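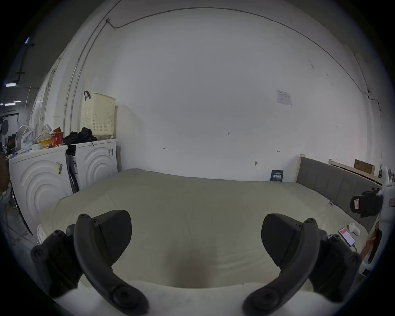
September, 7:40 am

Coffee first. Then sheets.

Goal this week still the same: get enough good sheet episodes for Ilto that Biltel can decide on the fall trial. Target 800. We are at 300 usable. That does not include the batch thrown out for bad corners, don't add it back in, whoever keeps adding it back in.

Grippers charged overnight, both fine. Left one felt stiff on the trigger yesterday, fine now, no idea why. Write it down if it comes back.

8:15. Call with the housekeeping lead at Biltel. Notes while I remember them:

- they don't care how fast it makes a bed. They care what happens when it stops halfway. Who finishes it, and does that person get the minutes for it or not
- attendants are on a room quota now. If Ilto does the flat sheet and the attendant does the rest, quota goes up, everybody over there assumes this already. We have not said anything about quota. We probably should before somebody says it for us
- backs and shoulders. Lifting the mattress corner is the part people hate. That is also the part we are worst at. Right now we would be automating the easy half, and leaving them the lifting, more times per shift. Not great!!
- room 1401 is the one they offered for the trial. Corner room, bed tight to the wall on one side. So more reach from one side, more practise with that

9:30. Changed the protocol after the call. Old way: start with the sheet already spread, smooth it, done. New way has three kinds of episode, mix them up, don't do a whole morning of one kind:

a) spread and smooth
b) corner lift and tuck, one corner at a time, slow
c) handover. Stop partway on purpose, set the grippers clear of the bed, somebody else finishes by hand

Kind c goes in the Vi log with its own tag. Vi treats an early stop as a failure and drops it, found that out the hard way. Asked for a fix, in the meantime put HANDOVER in the comment field, all caps, it searches on that.

10:50. First try at c. Felt silly stopping. Also hard to know where a decent stopping place is. A sheet with one corner in is worse for the next person than a sheet with none, you end up pulling it out and starting over. Two of us tried it both ways and agreed. So a rule: stop before a corner or after the whole side, never in between. Want Ilto to have the same rule, which means the data has to have it, which means we have to stick to it even when lunch is 10 minutes away.

11:30. Operator side. Everybody here started out doing a bit of everything. Now it's mostly sheets, all day, and the wrist complaints are starting. Funny to be building a thing to save someone else's shoulders and ruining our own wrists. Switch people every 10 episodes, log the switch. Nelesden office wants to know if that costs us throughput. Yes. Do it anyway.

Also: please stop leaving phones on the bed during a run. And keep hands off the marks on the wall, leave them where they are.

1:15 pm. Green sheet session. Both strips green before you begin, jaws open, come in from the near edge. Reach to the wall side is the slow part, same as I expect in 1401. Taller operators lean, shorter ones walk round and come at it from the foot. Keep both styles, dont coach people into one.

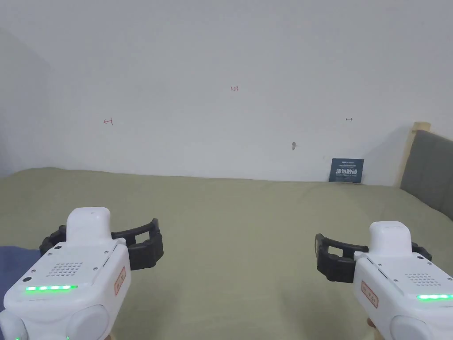

Comment added under this by the afternoon operator: I cleaned hotel rooms before I came here and I would not want the handover the way you have it. If the machine stops, it should strip what it did and leave me a bare mattress. I can make a bed faster than I can fix somebody else's. And put the person who finishes it in the log too, with the time, or upstairs will count it as the robot's bed.

2:30. OK, fair, and the second point is the one I missed completely. Vi has one field for who did the bed. Needs two. Requested, and until then second set of initials goes in the comments after HANDOVER.

On stripping it back: don't know. Try some episodes that way tomorrow morning and time the finish for both. Same sheet, same person finishing, or it's useless.

3:45. Wrote to Biltel. Said plainly that the corner lift isn't there yet and the trial should not be used to set a new quota. Asked if two of their attendants could come spend a day here before it starts, paid as a shift. No answer so far.

To do
- second operator field, chase
- corner episodes, way behind on these, b before a tomorrow
- wrist thing: try the softer trigger spring
- measure bed to wall in 1401, ask for a phone pic of the outlet side too
- more sheets to the wash, the cream ones are nearly out

Chargers on. Left trigger stiff again, 5:10.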